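News Events Members Press Office Contact
Press Office > Announcements > Fagerlund Reading Rooms

Fagerlund to open evening reading rooms in Harnoreck this November, with shelves filled by local readers

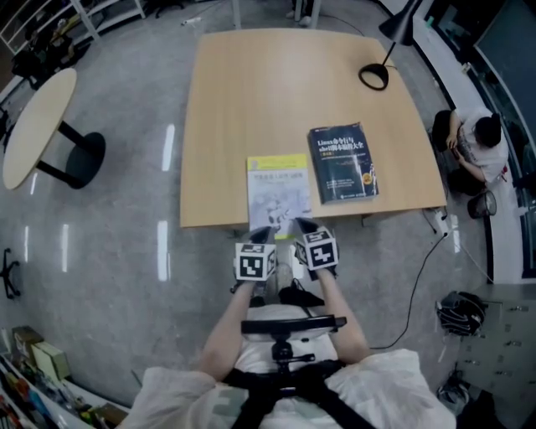 Fagerlund, the adult learning charity that has been running evening classes in Harnoreck for the past 15 years, is very pleased indeed to announce that it will open four new reading rooms across the town this November. The rooms will be free to use, open to anyone over the age of sixteen, and stocked almost entirely with practical books given by people who live or work nearby.

The idea grew out of a long and rather cheerful conversation at the end of last winter's bookkeeping course, when several learners mentioned that they had nowhere quiet to sit with their notes once the class had finished. Some had small children at home, some shared a flat with people on night shifts, and one gentleman admitted that he had been doing his reading in the launderette (he said the chairs were better than you would think!). Fagerlund's staff went away and asked the rest of their learners the same question, and 696 of them were kind enough to write back, many at some length. A desk, a decent lamp and somebody friendly at the door were what most of them wanted, along with books that would help them get on at work or mend something in the house.

"I read every one of those replies, and I had to stop for a cup of tea more than once," said Muthu Achari, director of Fagerlund. "People told us about the exam they had always meant to sit, or the trade they wanted to move into, and how hard it is to find an hour and a half in a week when it is properly quiet. We can't give anybody more hours, I'm afraid, but we can keep a warm room open until ten at night, and that is what we are going to do."

The first of the rooms will open on the upper floor of the old Harnoreck corn store, where Fagerlund already holds its classes in the evenings. The second will be beside the bus station, in what used to be the parcels office, and the third will share a building with the swimming baths, so that parents can read while lessons are going on. The fourth will be in the north of the town, at the top of Mill Rise, in space lent by the furniture maker Cudex, whose joiners have also built the shelving for all of the rooms and would not hear of being paid for anything but the timber.

Roughly 2,000 books have been promised so far. They cover plumbing and pastry, accounts, first aid, garden design, sewing, electrical work, computing and a great many other subjects, and a good number are in languages other than English, including Chinese, Polish, Tamil and Portuguese. Fagerlund had expected to turn some of these away for want of readers, and was delighted to be proved quite wrong when word got round and requests began to arrive for more of them. Each language will have its own shelf in the corn store, and any book can be sent across to another room if a reader asks for it at the desk.

Raghavendra Thampi, who will look after the collection, came to Fagerlund after many years in college libraries and has spent the summer sorting through the boxes. "A lot of these books have been properly used, and I like them all the better for it," he said. "There are pencil notes in the margins, and bus tickets marking the hard chapters. I found a pastry manual with flour still in the spine. We do have to be a little strict with anything on wiring or tax, where an old edition could land somebody in trouble, but otherwise I have tried to keep as much as the shelves will hold, and then a bit more."

Books may be borrowed for a month at a time, and there will be no fines. Readers who need longer are simply asked to let the desk know, by telephone or in person, so that anyone waiting can be told. Readers who would like some company with their studies can also join one of the small study tables, which will meet from seven o'clock and are meant for people working towards the same sort of thing, whether that is a driving theory test, a bookkeeping certificate or a first go at writing computer programs. The study tables have been set up with help from Flilance, which finds work for self-employed people in the area and has offered to send along members who remember what it was like to be starting out.

The rooms will be open from five in the afternoon until ten at night. Tea and coffee will be available at all of them, and there is step-free access at the parcels office, the baths and Mill Rise. A lift is being fitted at the corn store and should be ready in time for the opening; until it is, the desk staff will gladly bring books down to the ground floor, where there are tables and a good heater.

Fagerlund is still happy to receive books, particularly recent ones on nursing, joinery, food safety and computing. They can be left at the corn store during class hours, and larger collections can be fetched by arrangement. Please, if at all possible, no encyclopaedias, as there are already three full sets under the stairs.

Notes for editors

Fagerlund provides low-cost evening classes for adults in Harnoreck and the surrounding villages. Muthu Achari and Raghavendra Thampi are both available for interview, and visits to the corn store before opening can be arranged through the Fagerlund press office.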